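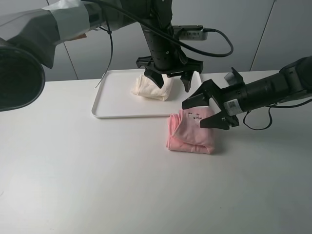 *그림 4-1. 쟁반에 올린 크림색 천과 접어 둔 분홍색 천*

## 4. 수건과 쟁반 준비

이 장은 Jevitz 객실용 쟁반 세트에 천을 접어 올리는 순서를 설명합니다. 세탁과 건조는 3장을 참고하십시오.

### 4.1 시작하기 전에

- 작업대를 마른 걸레로 닦습니다. 세제를 썼다면 물걸레로 한 번 더 닦고 말립니다.
- 건조기에서 꺼낸 천은 약 30분 동안 펼쳐서 식힙니다.
- 쟁반 테두리 안쪽에 물기나 보풀이 남아 있는지 확인합니다.

> **주의:** 덜 마른 천을 접어서 쌓아 두지 마십시오. 냄새가 배고, 진한 색 천에서는 물이 빠질 수 있습니다.

### 4.2 접어서 올리기

1. 쟁반의 긴 변이 좌우로 놓이도록 작업대 가운데에 둡니다.
2. 크림색 천을 무늬가 바깥으로 나오게 반으로 접고, 크기에 맞춰 한두 번 더 접습니다.
3. 접은 천을 쟁반 뒤쪽에 올립니다. 천이 테두리를 넘지 않아야 합니다.

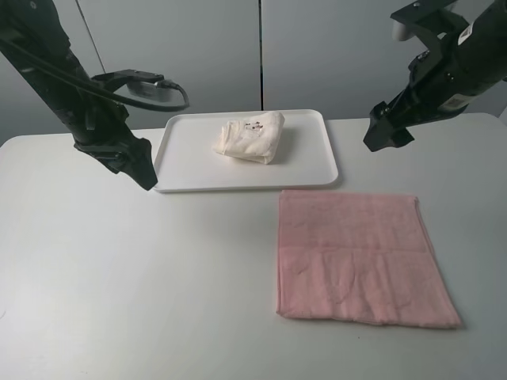 4. 분홍색 수건은 네모에 가깝게 접어 쟁반 앞에 놓습니다. 띠 모양으로 짜인 부분이 위로 오게 하고, 쟁반과 나란하도록 가장자리를 맞춥니다.
5. 손바닥으로 가볍게 눌러 들뜬 곳을 가라앉힙니다. 세게 누르면 테리 직물의 고리가 눕습니다.

> **참고:** 모서리가 정확히 맞지 않아도 됩니다. 포장 봉투에 넣을 세트만 4.4의 치수를 따르십시오.

### 4.3 표면과 얼룩 확인

1. 조명을 켜고 천을 눈 가까이에서 살펴봅니다. 결이 뭉친 곳, 올이 풀린 곳을 찾습니다. 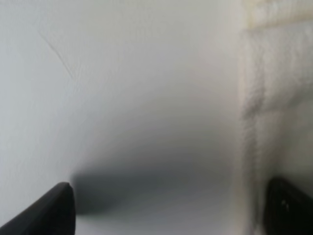
*그림 4-2. 흰색 소재의 결(오른쪽)과 매끈하고 밝은 면*

2. 접힌 자리를 한 겹씩 들춰 봅니다. 얼룩은 접힌 선을 따라 가늘게 남는 경우가 많아 위에서만 보면 놓치기 쉽습니다.
3. 작업대에 떨어진 작은 티끌도 함께 치웁니다. 밝은색 천에 묻으면 눈에 잘 띕니다. 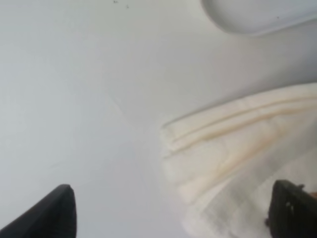

*그림 4-3. 크림색 천의 접힌 선을 따라 보이는 베이지색 얼룩*

4. 얼룩이 있는 천은 세트에서 빼고 따로 모읍니다. 미지근한 물에 30분 담근 뒤 3장의 순서대로 다시 세탁합니다.
5. 2회 세탁한 뒤에도 얼룩이 남으면 객실용으로 쓰지 말고 청소용으로 돌립니다.

> **주의:** 크림색과 분홍색 천에는 염소계 표백제를 사용하지 마십시오. 색이 고르지 않게 빠집니다.

확인이 끝난 세트는 쟁반째 선반에 옮기고, 교체한 천의 수량을 Tinard 점검표에 적습니다.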